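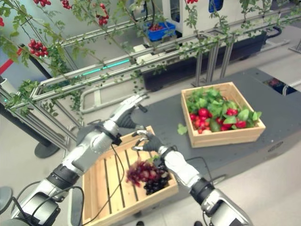 Flemholm & District Forum > Local matters > Polling station moving to Hernstead?

marshlane_piret
Has everyone on the Resden side had the letter from the council? It says our polling station is moving from the old school room in Resden to the sports hall in Hernstead. They want comments by the end of December and the change would come in for the May elections.

I have voted in the school room since I moved here. I can walk there before work. Hernstead is 2 miles from my front door and there is no pavement for the first half of it. The letter gives the reason as "access and suitability" and nothing more.

Is anyone else planning to write in?
Piret Vītola

indrek_l
Yes, got it this morning. I'm not against it, to be fair. The school room has that step at the front and the ramp they put down on polling day is steep. My dad uses a wheelchair and last time he needed two people to get him up it. The sports hall is level all the way from the car park.

Gorsebank
You can solve a step with a better ramp. You can't solve two miles with one.

indrek_l
They've tried two ramps already. The door opens outwards as well, so you end up backing down the thing to let the door swing. I'd sooner he could go in like anybody else.

Gorsebank
Fair enough on the door. I still think it's wrong to move 600 voters when they could look at another building in Resden first. What about the chapel?

marshlane_piret
Chapel has two steps and no toilet for the staff. They are in there from before seven in the morning until after ten at night, so I can see why that was ruled out.

birute_p
I've worked as a poll clerk at the school room a few times, so here is what it's like from the inside. The lighting is poor, there is one heater, and the booths have to go so close together that people apologise to each other getting past. When it's busy the queue is outside in the rain. None of that would stop me keeping it open if the choice was that or nothing in the village. But the council does have to look at whether disabled voters can get in, and whoever reads the comments will want to see that dealt with. If you write only "it's too far" you will be thanked and filed.

Say which building you would use instead. Say how people would get there. Mention the road.
Birutė Petrauskas

TomatoKev
Just get a postal vote. Problem solved. I've had one for years, fill it in at the kitchen table, done.

marshlane_piret
Some of us like going in person.

TomatoKev
And some of us like a pub that's open at lunch, but there you go.

inese.mets
Postal votes are fine until they don't arrive. Ours came the day before we went away the last time and my sister's came after she had gone. She ended up with no vote at all. I wouldn't tell anyone it was problem solved.

If you do apply for one, do it early. There is a deadline before each election and they won't bend it. You will need your National Insurance number and the signature has to match when you send the vote back. If yours has gone wobbly over the years, ask for a fresh form.

TomatoKev
You can hand it in at the polling station on the day if it's late getting to you.

inese.mets
You can, and the polling station would be in Hernstead.

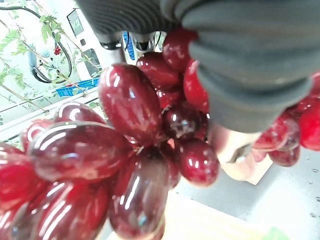
Which brings me to the bus. The 17 goes from Resden crossroads to Hernstead and stops outside the sports hall, but the last one back is at twenty past six. Anyone who works in town and gets home at seven can't use it. If the council is serious about the move they could ask Rebane to run a late one on polling day. It is one bus on one evening. I'm putting that in my comments whether or not the move goes ahead.
Inese

indrek_l
Good idea, that. I'd back it. Dad would use it too, the 17 has the low floor.

Gorsebank
Does Rebane even do one-offs? They wouldn't for the carol service.

inese.mets
They ran a late one for the Flemholm fireworks. I'll ring them this week and ask what it costs.

dalia_l
Has anyone read the papers that go with the letter? They are on the council website under "polling district review", near the bottom of the page. Appendix B has the turnout. Of the 600 on the register for our district, 200 voted in person at the last local election. There's no figure for how many walked or drove.

There is also a line saying that the school room hire is going up, so I suspect money is part of this even though the letter doesn't mention it.

Gorsebank
There we are then.

birute_p
Hire costs do come into it, but I wouldn't build your whole comment on that. The access point is real. I've held the door for people on that ramp.

marshlane_piret
Thanks Dalia, I had not found the appendix. Has anyone thought about the back room at the Resden garden centre? It's flat, there's parking and it's got toilets. They let the blood donor people use it.

indrek_l
Now that I would go for. Is it big enough?

birute_p
Bigger than the school room. I don't know if they'd want to give it up for a whole day in May, mind, that's their busy time.

marshlane_piret
I'll go in and ask for the manager. If they say yes in principle I'll put it in my comments and post the wording here so others can use bits of it.

dalia_l
Please put it in your own words if you do write. A stack of identical emails may just get treated as one. You can send it by email or drop a letter in at the Flemholm office, and it should have your address on it.

TomatoKev
Garden centre gets my vote. By post.

Gorsebank
Still think they should fix the ramp.

marshlane_piret
Manager is off until the morning after next. I've left my number with the lad on the till and will update when I hear.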